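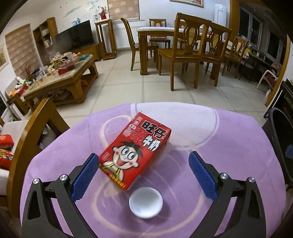 Yuxi Long has worked on packaging closures and cartons for most of her career, first at a dairy filler and now at Cutcombe, a small testing firm that takes in packs from food companies and reports on how well they open, close and survive a truck ride. We spoke on 10/31/18 in the firm's meeting room, with her colleague Hongjun Yin joining for the second half.

Her first point was about vocabulary. Clients tend to ask whether a pack is "easy to open," and she does not accept the phrase in a test request.

"Easy is an opinion," she said. "I can measure torque. I can measure how far the wrist turns, and how much of the grip is on the rim and how much is on the side wall. If the client wants an opinion as well, we run a panel, and that is a separate line on the invoice."

A standard closure job covers 200 samples drawn from at least four production lots. The packs are conditioned overnight at room temperature, then opened on a bench tester that records the peak force and the force at which the cap first moves. Long considers the second number more useful. A high peak can come from a tamper band, which the user feels once. A high starting force usually means the cap was applied too tightly, and the user will meet it every time the line runs that way.

Cartons are handled differently. The main question for a small drink carton is stiffness: how much the side panels bow when held, and whether that pushes liquid out of the opening. Long said the common complaint from parents is a squirt on first opening, and that most of it is a matter of fill level and panel stiffness.

"People blame the straw," she said. "The straw is fine. The child is squeezing a full box."

She described a job from June for Barta, a drinks company that had moved to a lighter board. The new carton passed the drop test and the stacking test. It failed on squeeze, and only in samples from the second filling line. The cause was a fold set slightly off at one station. The correction took an afternoon and the retest took five days. 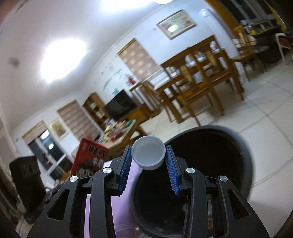
## Caps and the recycling problem

Yin runs the materials side. His current work concerns what happens to caps after use, and whether they should go into collection attached to the container or separate.

"For years the advice was to take the cap off," he said. "Balers didn't like closed bottles, they trap air. Now many plants would prefer the cap on, as a loose cap is small enough to drop through the screens. So the household hears two instructions and follows the older one."

He keeps a sheet of how seven sorting plants in the region treat loose caps. Two recover them from the fines. The remainder send them out with the residue. He would not name the plants but said the difference was one of equipment age – the newer screens have an extra deck.

Color matters too. Natural and white polyolefin caps hold their value in a sorted stream, and mixed colors go to darker products. Pasteo, a yogurt brand, asked Cutcombe to compare a printed cap with a plain one. Yin's report recommended plain, with the date code moved to the shoulder of the bottle. The client adopted the date code and kept the print.

Long is skeptical of tethered caps, at least in the versions she has tested. The tether changes the angle at which the cap is removed, and users with a weak grip tend to twist against it. She has asked one supplier, Cukus, for samples with a longer hinge.

"It is a few millimeters," she said. "They told me it would need a new mold. I said yes, it would."

Samples are due before the end of the year. Yin expects to test them on the existing rig with a modified chuck, which he has drawn but not yet had machined.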